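Plullov Sorting Bins, set of three

Anyone with a mixed tub of building bricks knows the evening ritual of digging for one red piece. The Plullov set makes putting the bricks away feel like part of the game, and I love how little space it asks for – three bins in a row at the back of a table and you're ready to go!

Each set comes with one yellow, one white and one dark teal bin. They're plastic, rectangular and open at the top, with rounded corners and a thick rim. The curved inside walls are lovely for small hands, as there's no tight corner to pick a brick out of.

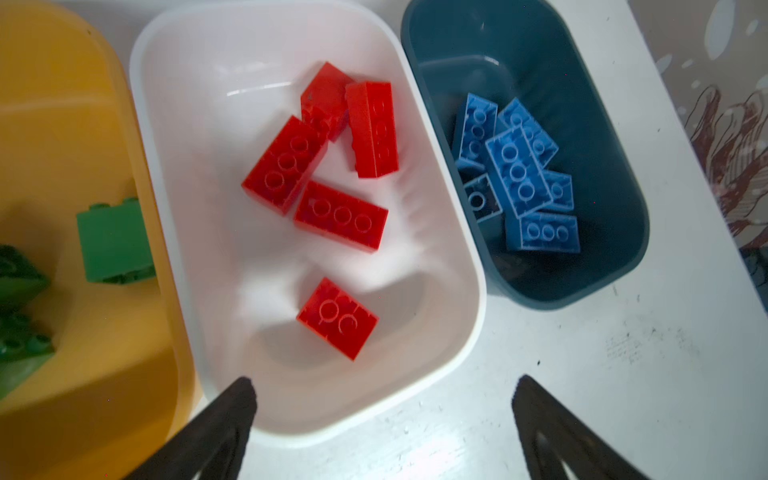
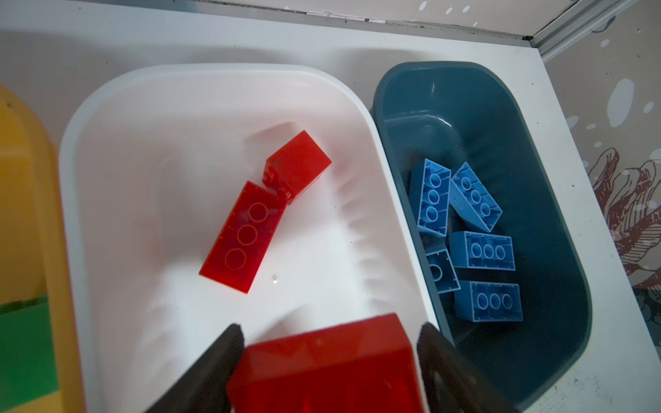
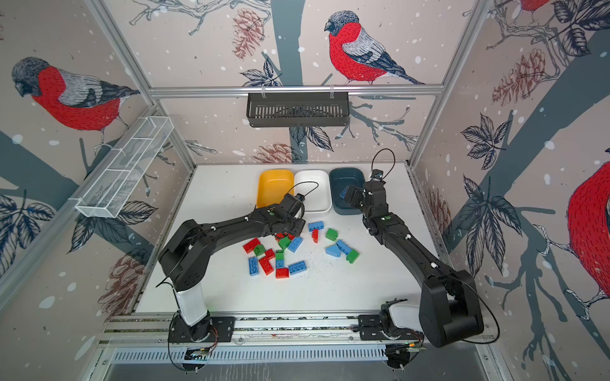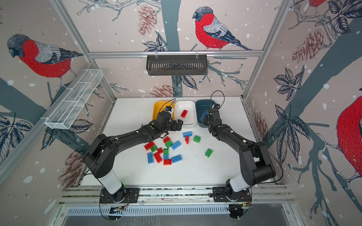

Yellow, white and dark teal bins side by side, with toy bricks to sort. Bricks not included.

Sorting by color is the obvious start, and it's a good one. Tip the bricks out in front of the bins, give each color its own bin, and go. The red ones look great against the white! Once that gets easy, try sorting by size, or by number of studs (harder than it sounds, and grown-ups get just as hooked).

Teresa Amaral uses 6 sets with her after-school group and keeps paper labels on the rims, so the rules can change from one round to the next.

Care: wash by hand in warm soapy water and dry with a soft cloth. Keep away from heaters.

In the box: three bins, 34 reusable labels, one sheet of game ideas by Flurina Prantl.

Replacement bins are sold singly in all three colors. New stock arrives in January.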